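# Plastic has finally got its own bin in the workroom

Small news, but I've been nagging for it since the winter, so you're getting a whole post. From May the upstairs workroom at Perach has a proper collection for plastic packaging, both the rigid kind and the flimsy kind, and it will be emptied every fortnight by Kundent. Up to now it all went in the general rubbish, or (worse) it sat on the desks until somebody lost patience with it.

The money side first, as that's what I got asked about on the stairs. The building has put 3000 pounds towards waste for the year and the plastics round comes out of that, so our desk fees stay exactly where they are. It's a trial for three months. After that Kundent will tell us how clean our bags have been, and if they've been grim we go back to the old bins and I shall sulk.

I did a bit of homework before the meeting and weighed what I'd collected from my own corner over five working days. It came to 645 grams, which I thought was a misprint on the scales, so I weighed it again! Plastic is so light that you forget how much room it takes up. My carrier bag was bursting and I'd barely ordered anything that week.

The rigid stuff is easy to spot: clear, stiff, ridged sides, sometimes a band of colour on it, like the blue one over by the screens and the whiteboard. It all goes in the tall bin, with the lids and labels left on. 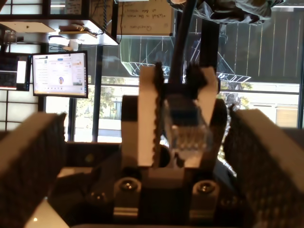
Cheuk-hei Yip wants to know why we can't just stop ordering things that come wrapped three times over, and would like it noted that a bin is a poor answer to that. Noted! I agree with most of it, and I've written to Tsuchiya, where we get a lot of our small parts, asking whether they can send one box a month in place of a dribble of little ones. They've said they'll look at it. Flando have already agreed to leave out the inner bags if we put it in the order comments, so please do put it in the order comments.

Now, the soft film. This was the argument of the evening, and it went on long enough for the tea to go cold. Theophilus Ankrah was for leaving it out of the trial altogether, on the grounds that it blows about, clings to your sleeve and ends up mixed in with everything else. I was for keeping it, and I won by one hand. So film is in, but it has to be scrunched into the clear sack on the hook by the door, never loose in the tall bin.

Could I also put in a plea for the woodwork? It's a lovely pale colour with a fine straight grain and a bit of a shine, and you'd think see-through plastic would show up on it a mile off. It doesn't. Those thin whitish wisps nearly vanish where the light catches the surface, and I've put my mug down on bits of film more often than I'd like to admit. A quick sweep with the side of your hand before you go home is plenty.

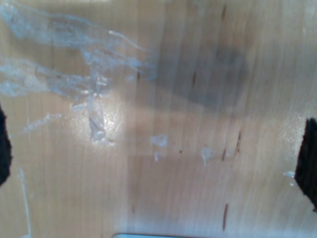
## What goes where

- Tall bin: stiff clear or coloured packaging, trays, tubs, caps.
- Clear sack by the door: film, bags, stretchy wrap, anything you can crush in your fist.
- Ordinary rubbish: tape, foam, anything with glue or food on it.

First collection is at 8 in the morning, before most of us are in, so the sack needs to be tied and down in the porch the evening before. I'll do the first one. There's a sheet by the kettle for the others and it has one name on it at the moment, mine, so bring a pen.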